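Skorell Project: Progress Report to Rosetti
Report date: 2025-10-13
Reporting period: August to date

1. Purpose of the work

The grant pays us to find out how much of the small-parts sorting at a repair shop can be handed to a pair of robot arms. The shop is Olmedo, which takes in used equipment, strips it, and puts the pieces that can be reused into bins. Stripping is still done by people and will stay that way under this grant. Sorting is the part they would most like to give up. It is slow, it pays badly, and it piles up at the end of every shift.

We were asked to answer a plain question: can the machines do this chore yet, at a standard the shop would accept? Our answer at this point is that they can do a part of it with a person close by. They cannot be left alone with it.

2. Work done this period

We moved from test pieces to real parts at the end of August. Test pieces were plastic blocks and short rods, and the arms had little trouble with them. Real parts are harder. A cable does not keep its shape, and a connector at the end of a cable will catch on whatever is next to it.

The control software, Skemurar, was updated 2 times in the period. The first update changed how a grasp point is picked on a wire bundle. The second slowed the last part of each reach, after we saw too many parts pushed across the paper before the gripper closed.

We completed 500 pick attempts with the current version. Each attempt was logged by the software and checked by an operator. The log is kept in the project folder and can be sent on request.

3. The sorting station

Parts start in a steel tray lined with white paper and go to yellow bins on either side of it. There is one arm on each side of the table. 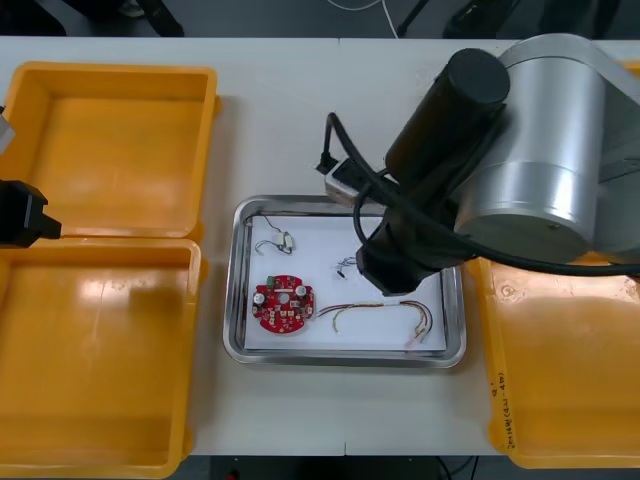
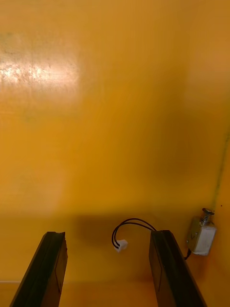
A solenoid and a short black cable with a white connector, from the wrist camera.

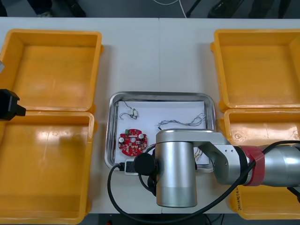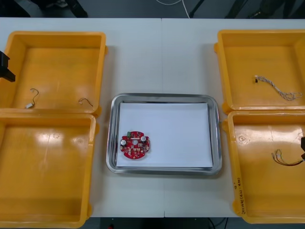

Wiring in three of the bins, with the round red board still on the paper.

4. Findings

Short cables with a connector at one end are the best case. The software looks for the connector first and takes the wire a little way behind it. Most failures with these parts are missed grasps, and a second try usually fixes them.

Longer harnesses are less reliable. The arm can lift them, but the loose end may drag over the rim of a bin or pull a second part along. When two cables are tangled the system does not separate them. It picks up both and records one. For the shop this is the worst kind of error, as the count is wrong and no alarm is raised.

Circuit boards remain a problem. A board lying flat gives the fingers very little to hold, and we do not want them closing on the capacitors. We have set a lower force limit for boards, which protects the components but leads to more drops. We do not consider boards ready for shop use.

Speed is well below that of a person. We have not tried to improve it yet and would prefer to leave it until the error rate comes down. Olmedo has told us that a slow machine is acceptable if it can run after closing time. That would require it to run without an operator, and the tangled cable errors rule this out for now.

5. Changes to the plan

We had planned to add small motors and fans to the parts list this fall. We now propose to hold the list as it is and spend 15 working days on tangles and boards. The budget total does not change. The money set aside for new part fixtures would go to a second set of finger pads with a softer face.

Bin labels are still written by hand. Printed labels are on order, and the bin map in Skemurar will be updated when they are put on.

6. Next steps

Finish the tangle check, so that the arm stops and asks for help if more than one part leaves the tray.

Test the softer finger pads on boards, starting with 20 scrap boards from Olmedo.

Repeat the full set of pick attempts with the same parts list, so the results can be compared with this period.

Agree with Rosetti on what error rate would count as good enough for an evening run without an operator. We need this figure in writing before the next report.

7. Items needing a decision

Approval of the move from fixtures to finger pads under section 5.

Approval to keep motors and fans off the parts list until the board results are in.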